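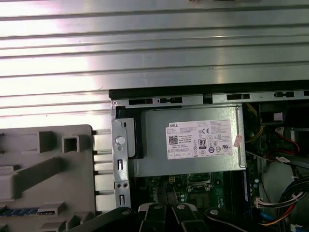 Fotoausstellung in einem gemieteten Raum hängen

Von Margit Hellström

Drucken | Per E-Mail senden | 7 Kommentare

Die Anleitung gilt für gerahmte Fotografien an Wänden, in die gebohrt oder genagelt werden darf. Als Beispiel dient die Ausstellung mit Arbeiten von Visitación Soler, die wir im Dezember im Sestgate in Grirkach gehängt haben. Wer eine Galerieschiene zur Verfügung hat, kann die Abschnitte über Nägel überspringen, alles andere bleibt gleich.

Wand ausmessen

Messen Sie jede Wand einzeln und zeichnen Sie sie im Maßstab auf Papier. Lichtschalter, Heizkörper und Steckdosen gehören in die Zeichnung, auch wenn sie weit unten sitzen. Die Hauptwand im Sestgate ist 900 cm breit, davon waren 540 cm nutzbar, der Rest lag hinter der Tür und neben der Garderobe. Fragen Sie den Vermieter vorher, wo Leitungen verlaufen, und lassen Sie sich die Antwort schriftlich geben.

Schneiden Sie dann für jedes Bild ein Stück Packpapier in der Größe des Rahmens zu und schreiben Sie den Titel darauf. Die Papiere lassen sich mit Malerkrepp so oft umhängen, wie es nötig ist.

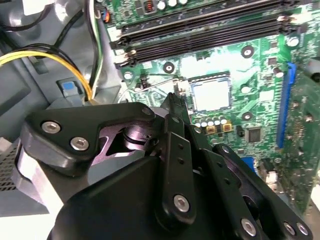
Für die Reihenfolge sollte man sich einen ganzen Abend nehmen. Wir haben mit dem Bild angefangen, das man vom Eingang aus zuerst sieht, und von dort nach beiden Seiten weitergearbeitet. Große Formate brauchen Platz um sich herum, kleine vertragen eine Gruppe. Settimio D'Amico, der mit uns gehängt hat, wollte streng chronologisch vorgehen. Das sah auf Papier gut aus, an der Wand standen aber zwei fast gleiche Hafenbilder nebeneinander, und eines davon ist dann in den Flur gewandert.

Höhe und Abstand

Legen Sie eine gemeinsame Mittellinie fest, auf der die Bildmitte aller Rahmen liegt. Spannen Sie dafür eine Schnur und prüfen Sie sie mit der Wasserwaage. Altbauböden sind selten gerade, die Höhe also nicht an jedem Nagel neu vom Boden aus messen.

So berechnen Sie den Nagelpunkt:

1. Rahmenhöhe halbieren.
2. Abstand zwischen Rahmenoberkante und gespanntem Draht messen. Den Draht dabei so anziehen, wie er später hängt.
3. Den zweiten Wert vom ersten abziehen.
4. Das Ergebnis von der Mittellinie aus nach oben abtragen und anzeichnen.

Bei einem Rahmen von 60 cm Höhe und 7 cm Abstand zum Draht sitzt der Nagel also 23 cm über der Mittellinie. Zwei Nägel pro Rahmen halten das Bild besser in der Waage als einer. Für schwere Rahmen nehmen Sie Dübel und Schraube.
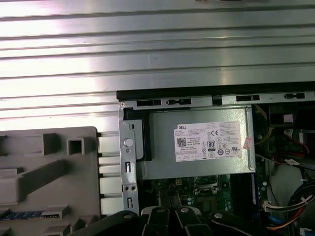 Müssen die Abzüge hinter Glas?

Das hängt von Papier und Raum ab. Matte Baryt- und Büttenpapiere sind empfindlich gegen Fingerabdrücke und sollten in einem öffentlichen Raum verglast sein. Kaschierte Abzüge mit Schutzlaminat kommen ohne Glas aus und spiegeln weniger.

Licht einstellen

Erst hängen, dann leuchten. Richten Sie die Strahler schräg von oben auf die Bildmitte und gehen Sie danach einmal durch den ganzen Raum. Ekua Aidoo hat bei uns an jedem Bild gestanden und Spiegelungen angesagt, während oben auf der Leiter gedreht wurde. Das geht schneller als allein. Kontrollieren Sie das Licht noch einmal zu der Tageszeit, zu der die Eröffnung stattfindet.

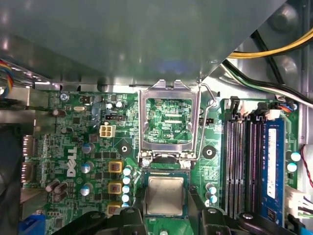 Schilder kommen zuletzt an die Wand. Name, Titel, Jahr und Technik reichen aus, die Preise stehen auf einer Liste am Eingang. Setzen Sie das Schild immer an dieselbe Stelle, am besten rechts unten neben den Rahmen, und halten Sie die Schrift klein. Auf der grünen Dell-Platine ist das ähnlich gelöst: Der weiße Aufdruck „KDP_CPU“ steht klein in der Nähe der rechten unteren Ecke des Sockelbereichs und drängt sich nicht vor. Dunkle Schrift auf mattem weißem Karton ist an der Wand am besten lesbar. Ausrichten mit der Wasserwaage, befestigen mit ablösbaren Klebepunkten.

Vor dem Abbau fotografieren Sie jede Wand gerade von vorn. Die Aufnahmen helfen, wenn die Ausstellung weiterzieht.

Teilen | Drucken | Per E-Mail senden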